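Household Waste and Packaging - Session 4 Notes
January
By the course instructor, Netthorpe Evening Program
Print this page | E-mail this page

Okay, so last week we ran out of time right when it was getting good. Let me pick up where we left off, with why packaging is so hard to sort.

I used to think a wrapper was a wrapper. Then I tried sorting my own trash for a month (my family was very patient with me!) and found out how many of them are really several materials stuck together. A snack packet can be a layer of plastic for the print, a very thin layer of metal to keep air out, and another plastic on the inside so it seals. Great for keeping things crisp, terrible for recycling, and most town programs won't take them.

The reading from the Beltudberg handout calls these "composites." You can skip the chemistry on the last 2 pages, but please know the word - I'll use it a lot.

Try the scrunch test at home. Ball up a wrapper in your fist and let go. If it springs back, it's probably plastic film or a composite. If it stays balled up, it may be foil. It isn't perfect, and I've been fooled by candy wrappers more than once.

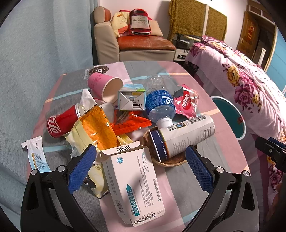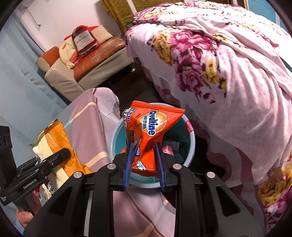
Packaging on the table, and a snack packet over the bin.

What to do for next time

Keep a log of everything your household throws out over 4 days. Make sure one of them is a Saturday, when people tend to eat differently. Write down the item, what you think it's made of, and which bin it went in. Guesses are fine, just put a question mark next to them.

Then read the Quaye chapter on deposit schemes, at least the first half. We'll compare it with the Vorden pilot, where some 8 streets shared one drop-off point and the rinsing rules caused a lot more arguing than you'd expect.

Bring your log on paper if you can - the projector and I are still not friends.

Last updated: January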